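How to prepare a short paper for a literary society day

Last January our reading circle asked me to speak for 20 minutes on the novels of Plinov. I had never given a paper before, and English is my second language, so I prepared slowly. These are the steps I followed, and I would follow them again.

1. Choose one question. My first title was "Plinov and the Sea", and it was far too large. I changed it to "Why does the ferryman in Hesotora never give his name?" A small question lets you read closely, and the listeners can keep it in their heads.

2. Read the book again with a pencil. My copy of Hesotora has 1,111 pages in two volumes. I marked only the places where the ferryman speaks, and I copied each one onto a card with the page number. 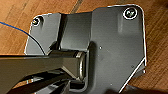
3. Find the fixed points of your talk. For me they were the first crossing and the last letter, and everything else had to lie between them. A black plate on a wooden surface, with one screw toward each upper corner, is a fair model of it. Write these two parts first, in full sentences, and leave the middle as notes until you are sure of both.

4. Cut your quotations. I began with far too many, and some filled half a page. A listener cannot look back at a line as a reader can. Keep each quotation under 80 words, and say before you read it who is speaking and to whom.

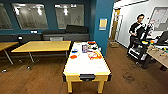
Liam Kavanagh wrote to me that I am too strict on this point, and that with an author like Plinov he would sooner hear one long passage read well than six short ones. He may be right. If you have such a passage, practise it aloud until you know where to breathe.

5. Read the whole paper aloud with a clock. My draft, which looked short on the screen, took me nearly half an hour. I took out the comparison with Scanlon's Zaltden stories – it was my favourite paragraph, but it answered a different question.

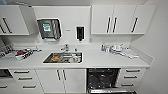
When the timing is right, print the text in large letters, on one side of the paper only, and number the sheets. Mark the pauses in colour. I also write difficult names the way they sound, above the line.

6. Prepare for the questions. Write down two you hope for and two you fear, with a short answer to each. If you do not know something, say so and ask the room, where often a member has read the letters more recently than you.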